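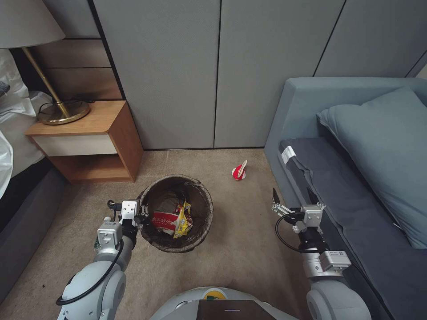

Figure 2. Bedside lamp on a wooden nightstand, with wooden wall panels behind.

3.2 Evening light and reported sleep onset

Participants kept a paper diary for 47 nights, starting in November. Each evening they wrote down when the overhead light was switched off, when the bedside lamp was switched off, and their best guess at when they fell asleep. Entries made later than noon the next day were dropped, which left 845 usable nights.

Lamp use varied more between households than within them. People who read in bed tended to do so most nights, and their lamp times moved very little over the study. Varma and Iyer found the same pattern in their Jaltow survey, although they asked about weekdays only.

We did not measure light at the pillow. Shade color, bulb type and the distance from lamp to bed all affect how much light reaches the eye – the diary records none of these. Bulb ratings were collected at the first visit, but 50 entries on that form were blank or could not be read, and we leave them out of the analysis in Section 4.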